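Yard Signs, Mailers and Buttons: Storing Campaign Material at Home
Posted November 2024 by Arash Naseri 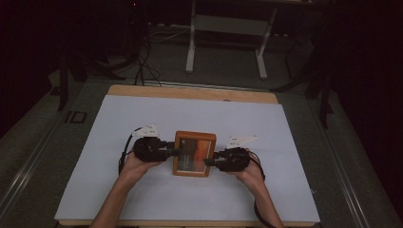

A small square piece with an orange-brown border, on a covered tabletop.

Once the polls close, most households that took part in a campaign are left with signs, mailers, buttons and a stack of door hangers. Material worth keeping should be sorted within two weeks. The rest can be recycled or returned to the campaign office.

Work surface
Cover the table with clean, plain paper. Newsprint transfers ink to light-colored card stock and should not be used. Wash and dry your hands. Cotton gloves snag on button pins and are not needed for paper.

Corrugated plastic signs
Pull the wire stakes straight out along the flutes. Wipe each face with a damp cloth and a drop of dish soap, then stand the sign on its short edge until the flutes drain. Store flat, printed faces separated by a sheet of paper. Solvent cleaners will lift the ink. Many curbside programs do not accept corrugated plastic; the Nallville transfer station takes it at the second bay, stakes removed.

Mailers and door hangers
Remove rubber bands, staples and paper clips. Unfold once and leave unfolded. Write the date received and the race on the back in soft pencil, near the lower edge. Ballpoint will emboss the front. Glossy mailers stick together under pressure, so keep stacks under 2 inches. I filed 1,047 pieces from the Flores school board and county races this way, and the only ones that blocked together were at the bottom of a taller stack.

Buttons
Store face up in a shallow tray, pins closed. Rust starts at the collar on the back. Do not soak them — water gets behind the film and stains the paper disc.

Framing
Use a mat or spacer so the print does not touch the glass. Hinge the piece at the top edge only. Hang it out of direct sun; red and orange inks on cheap campaign stock fade first. Check the backing every January.

Boxes
Acid-free boxes are preferred. Kevin Ayala uses the Skanurell flat file box, which holds letter-size sheets without folding. Label the short end with the year, office and district. Keep boxes off basement floors and at least 10 inches from an outside wall.

Voter lists
Walk lists and call sheets contain names and addresses. Return them to the campaign or shred them.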